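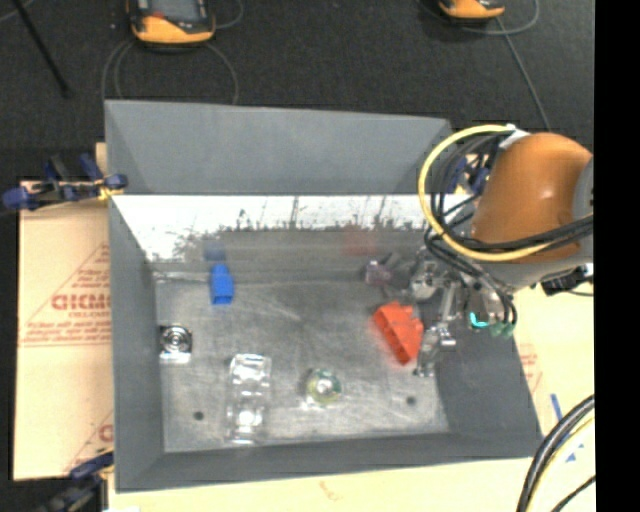
Parts bin check, October, with my comments

By Svend Østergaard
412 shares | 6 comments

I do this one every October, right after the morning coffee and before anybody has a chance to pile more stuff on top. The list is the same as last year with two lines added. I've put OK, FIX or ASK after each one, and then I ramble a bit, sorry.

1. Bin sits flat and doesn't rock. OK
I leaned on all four corners. I did put my full weight on it this time, which Chin-lung Chang says is not in the procedure, but it should be!

2. Sloping sides, no dents or sharp lips. OK
Ran a gloved hand along the top of each one. The gray finish is holding up way better than the floor is.

3. Floor of the bin, scratches and wear. OK, but read this
It's scuffed all over. Pale scratches, cloudy smears, worn patches, you name it. Scratches are fine by me as long as a fingernail slides over them without catching, and mine did. If yours catches, mark it FIX and call Vandon for a liner. Last quote I had from them was 200 dollars before shipping.

4. Glare off the back wall. ASK
The back wall is shiny and the upper part throws a lot of light back at you, bright enough that I get a reflection of the blue block up there along with the block. Clear pieces are hard to spot on this kind of metal. I'd like to try the matte film from Holst on that one wall — not the whole bin, just the wall — and see if we all squint less.

5. Loose items accounted for and separated. OK
Things are spread out, which is how I like them. The small blue block is near the back left and the red-orange one is over on the right half. Please don't stack the blocks. I know they look like they want to be stacked.

6. Clear plastic items checked for cracks. FIX
The long clear container needs to come out and be held up to a window. Don't try to judge it against the metal, because the walls just about disappear and all you get is highlights. Same for the small round one with the pale yellow ring. I wrote FIX because the check isn't finished, so nobody panic.

7. Small items not tucked against the walls. FIX
The little silver-and-black square with the rings on its face is close to the left wall, and the pinkish-purple see-through piece is by the back wall. Move both in toward the middle before wiping down. I lost a piece behind a rag once and it cost me most of an afternoon.

8. Wipe-down. Not done yet
Dry cloth first, then the Grurker spray, then dry again. Go easy on the spray. One bottle is supposed to do 1,000 wipes and we're not even close to that — somebody is watering plants with it, I swear.

9. Label and log number. OK
Log page 765. Write it on the tag too, in pen, and big enough that I can read it without my glasses.

Chin-lung gets the two FIX lines and I'll take the ASK. If the Holst film comes in before the end of the month I'll add a note under item 4.

Related
Shelf and rack check, Kestside back room
Which gloves for which bin
Liner swap, start to finish
Svend's notes on cloths and sprays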